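30 Jul 2018

Back at the counter after a long weekend, and glad of it, even with the heat. I spent most of the morning going over my notes on the Uller rack, which I had let pile up, and I think I finally have the spacing question in a shape I can explain to the rest of you. Large plates want more room between the loops than I had allowed, and the soup bowls lean whatever we do with them.

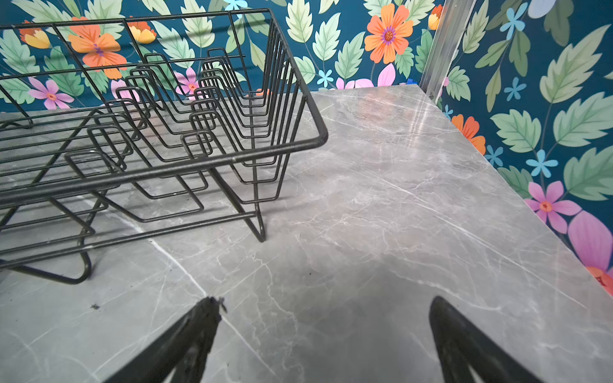

Drainage is the part I keep coming back to. Malinowski wants 60 ml or less left on the stone after a full load of plates, and my best run so far is 70, so we are close but I wouldn't write to them yet. I do like how the black wire feet hold the bottom grid up off the marble, and I'd hate to lose that when we try the Plusto tray, which sits flat and is a pain to wipe under. Specks show up on that gray more than you'd expect, so please give it a proper wipe before each run!

Still to do: six more loads with the small plates, then the mugs. The Stakix samples won't get here until August, so there's no rush on clearing the shelf for them.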